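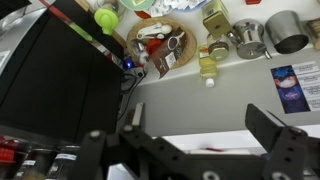 Bandeja redonda de mimbre sobre superficie blanca, en la zona de despensa.

Cómo organizar y revisar la despensa compartida de la oficina

Guía de procedimiento para responsables de planta. Versión revisada el 30 de diciembre.

La presente guía establece el procedimiento que deben seguir las plantas de Barkilska para ordenar, etiquetar y revisar los alimentos no perecederos de uso común. Se aplica a los productos adquiridos con cargo al fondo de cada planta y a los que el personal aporte voluntariamente. Quedan excluidos los alimentos refrigerados, que se rigen por las normas del comedor principal.

Antes de empezar

Reserve dos horas para la primera organización. Las revisiones posteriores requieren menos tiempo. Necesitará lo siguiente:

Paño limpio y detergente neutro
Etiquetas adhesivas blancas y rotulador permanente
Hoja de inventario (modelo Juser, disponible en la intranet)
Pinzas de cierre y recipientes herméticos

Paso 1. Vaciado y limpieza

Retire todos los productos de los estantes y deposítelos en una superficie despejada. Limpie los estantes de arriba abajo y espere a que se sequen por completo antes de volver a colocar nada. Si detecta restos de insectos o envases roídos, suspenda el procedimiento y comuníquelo al servicio de mantenimiento.

Paso 2. Comprobación de fechas

Distinga entre fecha de caducidad y fecha de consumo preferente. Los productos que hayan superado la primera se desecharán sin excepción. Los que hayan superado la segunda podrán conservarse si el envase está íntegro y el responsable de planta lo autoriza por escrito en la hoja de inventario. Cuando la fecha resulte ilegible, el producto se considerará vencido.

Paso 3. Distribución por estantes

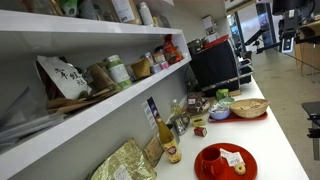

La asignación de cada estante debe responder a la frecuencia de uso y al peso del producto. Los artículos pesados se situarán en el nivel inferior, y los de consumo diario, a la altura de la vista. Los utensilios de madera, como los que se apoyan cruzados en la parte delantera del estante inferior, delante de la bolsa de papel blanca con caligrafía japonesa, se guardarán en un recipiente vertical propio, separados de los alimentos. Los envases con texto en otro idioma llevarán una etiqueta adicional en español con el nombre del producto y sus alérgenos.

No se almacenarán productos de limpieza en el mismo mueble, ni siquiera en un nivel distinto.

Paso 4. Etiquetado

Cada envase abierto llevará una etiqueta con la fecha de apertura y las iniciales de quien lo abrió. En los envases de contenido superior a 100 gramos se anotará también la fecha límite de consumo una vez abierto, conforme a las indicaciones del fabricante. La etiqueta no deberá cubrir la lista de ingredientes.

Las bolsas de aperitivos, infusiones y sopas deshidratadas se colocarán de pie, con los productos de fecha más próxima en primer término.
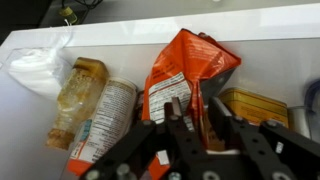 De este modo, quien retire un producto tomará siempre el que deba consumirse antes. Al reponer existencias, las unidades nuevas se situarán detrás de las ya almacenadas, aunque ello obligue a desplazar toda la fila.

Paso 5. Revisión mensual

El inventario se revisará una vez al mes. La hoja firmada se remitirá a Gintarė Strazds, coordinadora de servicios internos, antes del día 29. Las plantas que utilicen los armarios Hrnčiar deberán comprobar además el estado de las bisagras y de los topes de cada balda.

Incidencias frecuentes

Productos sin identificar. Se mantendrán dos semanas en la balda de tránsito con una nota visible. Transcurrido ese plazo, se desecharán.

Humedad en el interior del mueble. Retire los productos en envase de cartón o papel y solicite una inspección a través del portal Flomari, en el apartado «Mobiliario y equipamiento».

Duplicidad de compras. Consulte la última hoja de inventario antes de tramitar un pedido. Las solicitudes que no adjunten dicha hoja serán devueltas.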